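Notebook, August, laundry booth

Naima Abou Zeid, with notes from Hatem Shawky where marked

Started 7:48. Same booth as last time, green-blue floor, cloud walls left as they are. Hatem wants the tree kept in the back, so the basket goes beside it and we work forward from there.

Garment set is the mixed one from bin 2131. Lavender shirt with the striped collar, light turquoise piece, the tan cloth, the cream gloves, the orange one. The tan cloth takes up more floor than I would like. If it is laid out first everything else ends up on top of it, so put it down last and toward the front.

Basket is the turquoise one with the grid holes. I asked Sinetti for a second in another color, since the light turquoise garment gets hard to pick out once it hangs over the rim. No answer yet. Marty has a white one on the Brurnow shelf that we could try, but it is deeper and the sides slope. 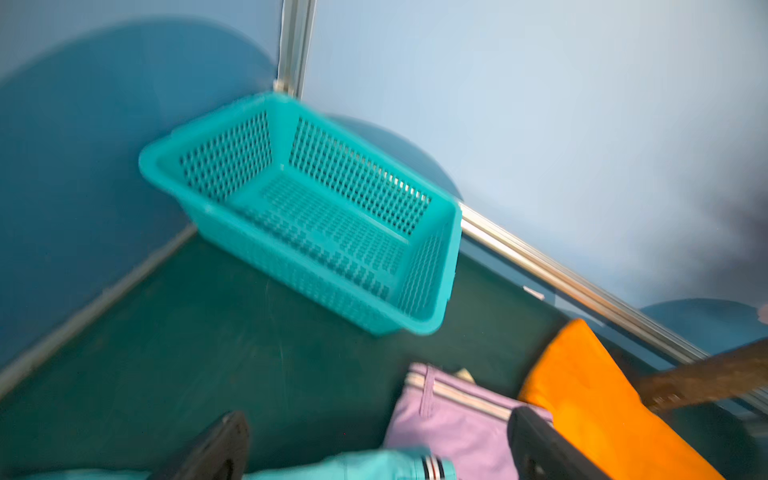
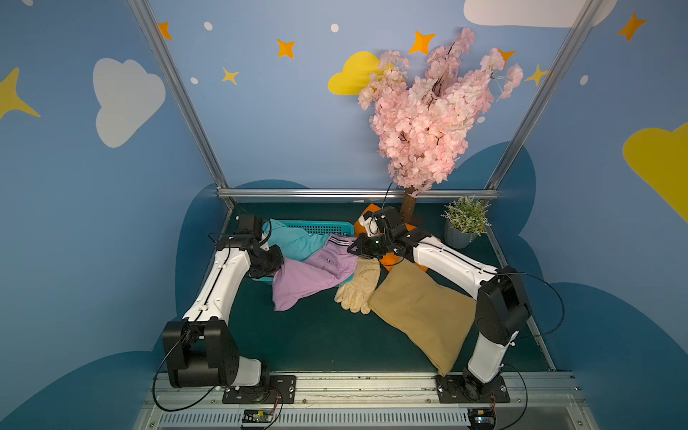
Turquoise basket in the booth: empty in the first, with the clothes out in the second.

Placement: long side at an angle to the walls. Square to the wall looks neater but then the far corner is awkward to reach into. Mark the angle with tape before the next session. Keep the potted plant in its corner and don't let sleeves get near it, the small flowers come off and I find them in the folds later.

Gloves: keep them side by side as a pair. Hatem's note: "Count the pair as one item in the sheet, otherwise the totals don't match the Drivness list." Changed on page 8.

Orange item has no name in the sheet. I have been writing "orange, soft" and Hatem has been writing "orange cloth". Use his from now on.

To do
- tape for the basket angle
- ask Marty about the white basket
- wash the tan cloth, no softener
- fix the glove rows on the older pages
- new label for bin 2131, the old one is peeling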